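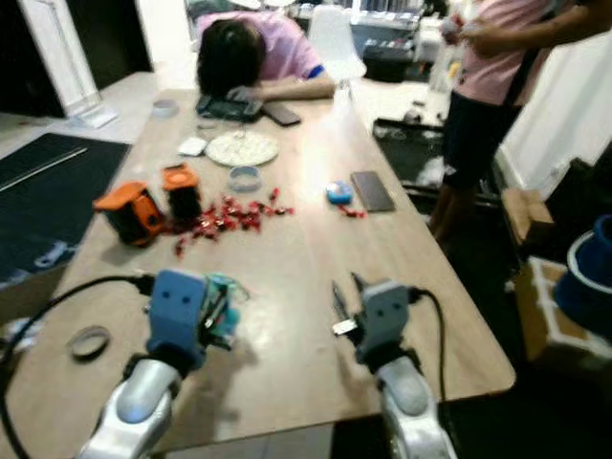
Offener Tag bei Gutari: Prüftafel mit Drehknöpfen und Schlüsselschalter, wie laufen die Versuche ab?

Nhàn Đàm
Oktober 2025

Wir fahren mit vier Leuten aus der Instandhaltung zur Vorführung des zweiarmigen Roboters bei Gutari in Drevcombe. Im Programm stehen zwei Stationen: Kleinteile auf dem Holztisch (Klebebandrollen, rot verpackte Bonbons, Teller) und eine weiße Prüftafel mit Knöpfen, Kipphebeln und Schlüssel. Mich interessiert die zweite. Wird der Schlüssel gedreht oder nur angefahren? Darf man eigene Bauteile mitbringen? Und wie lange dauert ein Durchgang?

Hạnh Quách

War im Mai dort. Eigene Teile nur nach Anmeldung, Höchstgewicht 1000 g. Ein Durchgang an der Tafel dauert etwa 40 Minuten, davon entfällt der größere Teil auf Anfahren und Ausrichten. Der Schlüssel wurde bei uns gegriffen und gedreht, beim dritten Versuch mit Erfolg. Die Kipphebel kamen danach.

Zum Aufbau: Die Tafel steht aufrecht auf dem Fliesenboden. Oben sitzt die Reihe der blauen Drehknöpfe, darunter hängen Kipphebel, der Schlüssel steckt weiter unten links in einer weißen Platte. Unter dem Knopf ganz rechts ist kein Hebel zu sehen. Beide Arme arbeiten von derselben Seite. Wer die Greifer beobachten will, stellt sich seitlich; von hinten verdecken die Unterarme die Sicht.

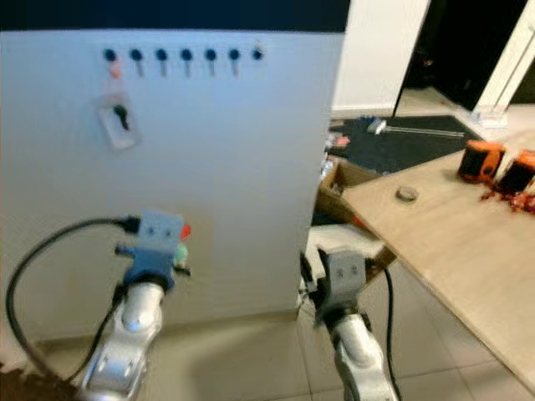 Warrick Hapeta

Zum Schlüssel eine Ergänzung: Entscheidend ist der Winkel beim Zufassen. Steht der Greifer schräg zur Schlüsselfläche, rutscht er beim Drehen ab. Nach der Kraftregelung fragen, die wird im Vortrag übersprungen. Die Unterlagen von Skonach behandeln nur die Drehknöpfe.

Loan Giáp

Parken hinter der Halle, Einfahrt Nord. Zur Technik kann ich nichts sagen.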